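We use cookies to remember your cart and count visits. OK / Cookie settings

Print this page | E-mail this page

FOR IMMEDIATE RELEASE
28th November

Rollwood Tees puts out its first line of fan shirts for the space drama Roltosska

Hi, it's Touran Shokri from Rollwood! I've been wanting to write this one since September, when the four people in our print room finally agreed on a shade of green (you have no idea how long that took). Our Roltosska shirts go on sale today, and I'm wearing one as I type.

If you haven't seen the show, it follows the crew of the freighter Ilen on a delivery run that goes wrong in the first ten minutes and keeps going wrong for two seasons. I watched the pilot on my sister's couch with a bowl of cereal and then called in late to work the next morning. Sorry, Kobina.
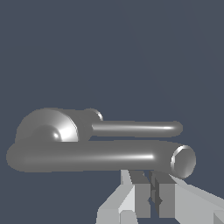 The line has 17 designs, all drawn by Golshifteh Pakzad, who did our haunted motel shirts last year. My favorite is the Captain Babaei one, with her back turned and her coat half on, just like she is when the airlock alarm starts. Golshifteh drew that coat over and over because the collar kept coming out wrong - fans will know the collar I mean.

There's also a plain navy shirt with the Ilen's cargo number, 2,971, small on the chest. People who watch the show will get it and everyone else will think you work in a warehouse. I love that!

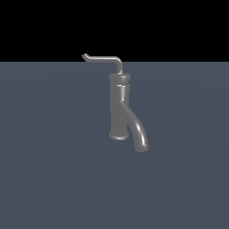 We asked folks on our mailing list which quotes they wanted and got 107 replies, a lot of them in capital letters. "Seal it and sing" won by a mile, so that one comes in adult and kids' sizes, and in a long-sleeve version too.

"I figured we'd do a couple of shirts and see how it went," says Kobina Issahaku, who owns Rollwood. "Then Touran started bringing the box set to lunch."

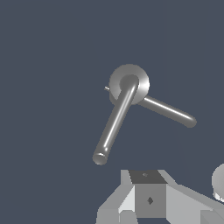 All the shirts are soft ringspun cotton and printed to order in our own shop, so give us a few extra days in the holiday rush. Sizes run small to 4XL. They fit a little roomy - I went down a size and I'm happy with it, but Babak Kordestani at the front desk likes his baggy and stuck with his usual.

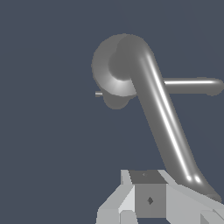

Stores that want to carry the line can get a wholesale sheet from Forough Amini, and she can send sample shirts to reviewers as well. Tell her your size and which design you're after. She'll try to talk you into the green one.

Media contact: Forough Amini, Rollwood Tees press desk

Contact us | Copyright Rollwood Tees. All rights reserved. | Back to top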